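The Wemberg Inheritance

When my uncle Algirdas Zariņš died he left me 2,305 jars of buttons and a lawsuit.
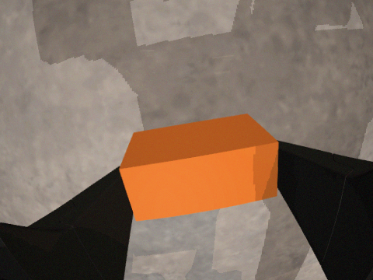 The lawsuit was with his neighbor, Tõnu Petrauskas, and concerned a hedge. It had been going on for so long that both men had worn out their lawyers and were writing the letters themselves. My uncle's ran to nine pages. Petrauskas preferred postcards. I found them all in the kitchen at Wemberg, filed under H, and read them at the table with my coat on, the boiler having died a few days before its owner. In March, Petrauskas had offered to settle for 300 and an apology. My uncle had answered that he could have the 300. What he would not get was a sorry, or one single brick of the garden wall, and I pictured that brick as a plain orange block, wider than it was tall, with no maker's name on it, darker on top than in front, sitting a little crooked out of spite.

I went next door to make peace. Petrauskas opened up wearing a tie.

"You're the nephew," he said. "You have his ears. I'm sorry about that."

"I'd like to drop the case."

He looked at me as though I had offered to drop his mother.

"On what grounds?"

"I don't care about the hedge."

"Your uncle," said Petrauskas, "cared about the hedge every day of his life. He once cared about it from a hospital bed in Gorkeo. He dictated. The nurse couldn't spell 'encroachment' and he made her start over."

He poured us 2 small glasses of something brown and we drank it standing up. Then he got out a tin of his own, with my uncle's letters in it, tied in ribbon by year.

"He's late with his reply," he said. "I wrote on the first. It's your turn."

So I went home and looked for a pen. My first try was four pages and much too polite. The second called his hedge a public menace and his postcards cowardly, and I walked it over before supper. He read it on the step, twice, and told me the spelling was better than my uncle's.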